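Notebook, October, picking up after lunch
Storage watch / Nallura box

Quota alerts are working!! Not the whole chain, but the part I was dreading is done and I'm very happy with it.

What changed since the last entry: I dropped the hourly full scan. Cetent now keeps its own running total per folder and only rescans a folder when the total and the last scan disagree. On the test share (2,000 folders, mostly tiny) the check went from "go get coffee" to nearly 4 seconds. I ran it again with a cold cache to make sure I wasn't fooling myself, and it was slower but still lovely.

Leire Urquijo's idea to store the totals next to the folder list instead of in the log table was the one that did it. One read, one compare, done. Thank you Leire, I was about to write something much uglier.

Settings as they stand

warn_at = 80 percent
stop_at = 95 percent
quiet_period = 200 seconds
max_mail_per_owner = 2 per day

The quiet period matters more than I thought. Without it, a big copy job that hovers at the warning line sends a mail, clears, sends another, clears... Leire's inbox was the test subject for that one. Sorry.

Still odd

Robles (the old file server) reports sizes in blocks and Nonlow reports them in bytes. Cetent converts both, but sparse files on Robles come out much too small. A folder of disk images showed up as almost empty. For now I skip anything with the sparse flag and write its path to skipped.txt. Want to do this properly, I think the fix is to ask for both sizes and keep the larger one.

Renaming a folder while a scan is running also leaves the old name in the totals until the next pass. Harmless, but it looks awful in the report.

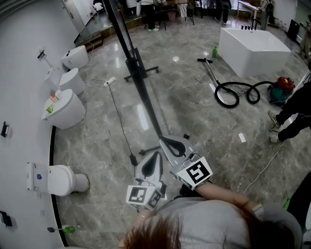

Next

- both sizes on Robles, then delete the sparse skip
- drop stale names at the end of a scan
- try the mail step with a script that returns an error, see if Cetent retries or just gives up
- report columns: owner, folder, used, limit, change since last report. Leire wants the change column first and I'm coming around to it
- copy the settings file to Nonlow and let it run overnight with mail turned off

Left the scan going on the test share, output is in the usual folder if anyone wants to look.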